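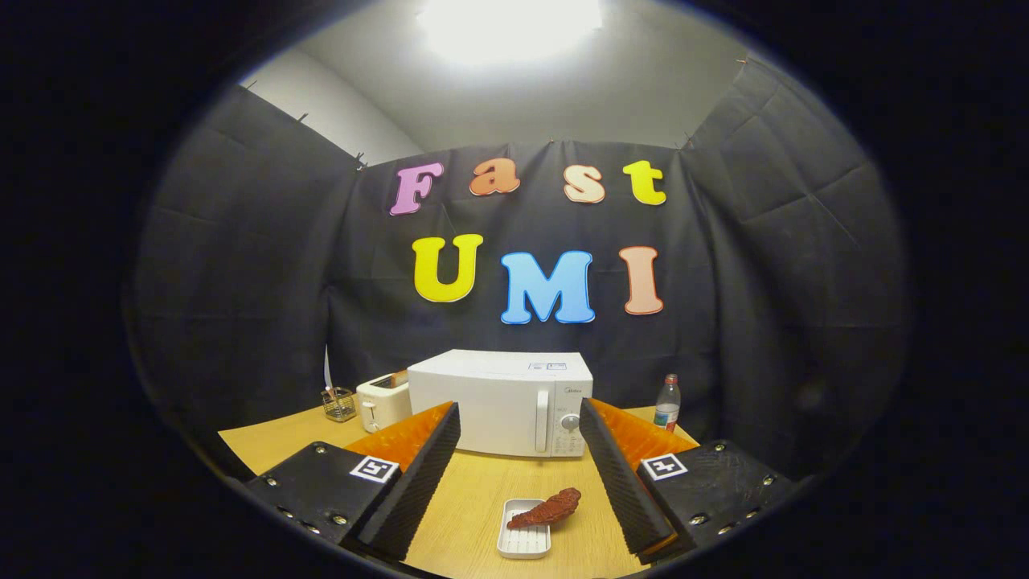

Tenants of the Reltau Building in Pandham lost the use of their second-floor kitchen this week, when work began on the pipes behind the sinks. Until the kitchen reopens in September, anyone who wants to heat up lunch will have to do it somewhere else in the building, and for now that mostly means a tabletop or a desk in one of the rented rooms. One of the setups already in place has a white microwave pushed up against a black curtain, with a white toaster right beside it and a slice of bread showing at the top of the slot. A bottle with a red label stands on the other side of the microwave, and bright cut-out letters on the curtain above spell "Fast" and "UMI."

The building's management sent a notice to all tenants on July 10, 2025, with the closing dates and a page of rules for small appliances. It was the second notice on the subject. The first, sent in the spring, gave an earlier start date that was dropped when the replacement pipe was delivered in the wrong size.

Floarea Voicu manages the building and wrote both notices. She said the kitchen had been due for work for a long time and that the slow drain under the left-hand sink was the most common complaint she received.

"People have been very patient with that sink," Voicu said. "I would have liked to do this last winter, but we could not get the plumber and the floor people here in the same month."

The Reltau Building has 17 rented rooms on three floors. Most are small offices and workrooms, and a few are used for classes in the evening. The kitchen is the only shared room with running water apart from the restrooms, and tenants from all three floors use it. It had two sinks, a full-size refrigerator, a stove that few people used and a long counter with three microwaves on it.

The refrigerator has been moved to the first-floor hallway, next to the mailboxes, and will stay plugged in there. Tenants are asked to label their food and to take everything home at the end of the work week. The shelf that used to hold condiments has been emptied, and anything left on it went into a box that is now at the front desk. Voicu said the box will be kept until the end of the month.

The three shared microwaves are in storage. Management looked at putting them in the hallway too, but the outlets there are on the same circuit as the lights, and the electrician advised against it. That left the rooms themselves. Under the old rules, tenants were not allowed to keep anything that heats food in a rented room. Those rules have been set aside for the length of the work.

The temporary rules allow one microwave and one toaster or kettle per room. Hot plates, toaster ovens and space heaters are still not allowed. Each appliance has to be plugged directly into a wall outlet, with no extension cord or power strip in between, and it has to stand on a hard, level surface. Toasters must be unplugged when the last person leaves for the day. Microwaves may stay plugged in.

One part of the notice deals with curtains. Several of the rooms are divided by fabric panels that tenants have hung themselves, often to cut down on glare or to close off a corner. The notice asks for a clear gap between any fabric and the sides and back of a toaster, and says nothing should hang over the top of it. A toaster that sits near a curtain has to be pulled forward before it is switched on. Microwaves need space at the vents, and the amount is whatever the manual for that model says.

Voicu said she did not want to make people take their curtains down for a few weeks of toast.

"If you have a good big table, you can just pull the toaster out to the middle of it," she said. "Then you slide it back when it has cooled. That is all I am asking for."

She plans to visit each room before the end of the month to look at where the appliances are plugged in. Tenants will get a day's warning. The visits are meant to be short, she said, and there is no fine for a first problem. A room that ignores the rules after a second visit will lose its permission to keep a toaster.

Not everyone in the building will need one. The sandwich counter at the corner of the block, Oprea, has agreed to let Reltau tenants use its microwave in the afternoon, after the lunch rush. Tenants need to show a building key at the counter. Oprea does not ask them to buy anything, though the notice points out that it would be a friendly thing to do.

Drinking water was the other question. With the kitchen sinks off, the only cold taps are in the restrooms, and many tenants said they would prefer not to fill a kettle there. A water cooler has been rented for the first-floor hallway, beside the refrigerator, and a second one will go on the third floor. Paper cups are supplied for now. Tenants who already bring in their own bottles are encouraged to keep doing so. Empty plastic bottles go in the blue bin by the back door, with the caps on.

Washing up will be harder. There is no place to rinse a dish apart from the restroom sinks, and the notice says these are not to be used for plates or pans, as the drains are narrow and the strainers clog. Tenants are asked to carry dirty dishes home. A trash can with a lid has been placed on each floor for food scraps, and it is emptied every evening. Crumbs are mentioned twice in the notice. The building had mice two years ago, and the trouble was traced to an uncleaned toaster tray in a room on the third floor.

The work itself is being done by Kukard, a plumbing and tile company from the east side of Pandham. The crew will take out both sinks and the lower cabinets, replace the supply and drain lines, and lay a new floor. The upper cabinets will stay. So will the counter, which was replaced four years ago and is in fair condition apart from a burn mark near the stove.

The stove will not be coming back. Management decided to use that space for more counter and two extra outlets, each on its own circuit, so that all three microwaves can run at once. In the old kitchen, running the third one with the kettle on would trip the breaker, and the breaker box was in a locked closet. Tenants on the second floor had become used to calling down the stairs before starting their lunch.

The extra outlets and wiring will add $2,000 to the cost of the job. Voicu said that amount is coming out of the building's repair fund and that rents will not change as a result. She did not give a figure for the full project.

Noise is expected on some mornings, mainly while the old floor is being broken up. Kukard has agreed to start the loudest work early and to stop it by 10 a.m. where possible. The evening classes should not be affected. The second-floor hallway will stay open, but the stretch outside the kitchen will be covered with paper and boards, and tenants with carts are asked to use the elevator at the other end.

The notice drew 45 written replies, most of them in the first day. Some were about the refrigerator, which a few people on the third floor felt was too far away. Others asked whether two neighboring rooms could share one microwave. They can, Voicu said, as long as one of the rooms is listed as responsible for it. There were also offers of spare appliances, including a kettle, a coffee maker and a microwave that had been in someone's garage. The kettle was accepted and lent to a room on the first floor. The microwave was turned down - its door did not close all the way.

A sign-up sheet for appliances is at the front desk. Tenants write down the room number, what they have brought in and the wattage, which is usually printed on a label on the back or inside the door. Rooms that already have a microwave or toaster set up should fill in the sheet as well.

The old rule against heating food in the rooms will come back into force one week after the kitchen opens. Tenants will have that week to take their microwaves and toasters home or, if they are in good working order, to offer them for the new counter. Voicu said she would be glad to have a better toaster than the one in storage, which only browns bread on one side.

The exact reopening date will be posted by the mailboxes and on the second-floor landing. Questions about the work can be left at the front desk.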